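Van Wijk Fund for the History of Peace Work
Progress report on the Zoltusum Letters project, second year
Submitted by Manikandan Mudaliar, Dimville, October 13, 2021
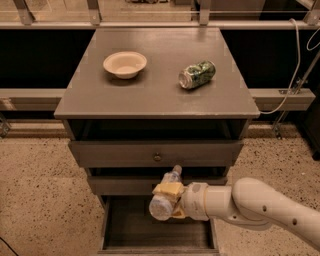 Chest of drawers with bowl and drink can.

Dear friends at the fund,

Thank you once again for your patience over the summer, and for the kind note that came with the second payment. I read it out to everyone at our Monday meeting and it cheered us up no end (we were deep in the fourth box at the time, the one with the water stains, and spirits were low).

As you will remember, the project follows the letters passed between the Zoltusum peace society and its sister group in Fastinska in the years before 1914. These were schoolteachers, printers, a pharmacist or two, and a good many of their wives and daughters, who wrote to one another across a border and tried to get their governments to agree to settle quarrels in front of a court. We promised you a full reading of the letters, a catalog that other people could search, and a short book. I'll take those in order, more or less.

The reading is nearly done. We have now transcribed 400 letters, with 70 left to go, and most of the remaining ones are short. The long delay in February came from the Fastinska side of the exchange, where the club secretary changed and the new man wrote in a cramped hand that took us weeks to get used to. I have grown quite fond of him since! He complains about postage in almost every letter, and then slips in a remark about the arbitration treaty that is worth more to us than ten pages of speeches.

What has surprised me most is how little the two groups agreed. The older histories I was raised on treat them as one body of opinion, and I said much the same in our application, so I should correct that now. Zoltusum wanted a permanent court and would have put up with almost any rules to get it. Fastinska wanted parliament to have a vote on treaties first, and thought a court without that would only serve the ministers. They argued over this for years, quite politely, and the joint petition was held up by it twice.

The catalog is behind. We had hoped to have it open to readers by now, but 17 of the writers are still known to us only by initials, and I would like to put names to more of them before we let it out into the world. The town library here in Dimville has been generous with its old address books, and we are working through those on Thursday afternoons.

As for the book, I have 80 pages in draft, covering the founding of both societies and the first exchange of visits. The chapter on the petition will have to be written over again in light of what I said above, and I'd be glad to send you the old version and the new one together if anyone on your side would enjoy the comparison.

Spending is in line with the plan apart from travel, where we have used very little. I would like to ask whether the unspent part could go toward a second reader for the German letters, and I will send a separate page on that with the accounts.

With warm thanks from all of us,
Manikandan Mudaliar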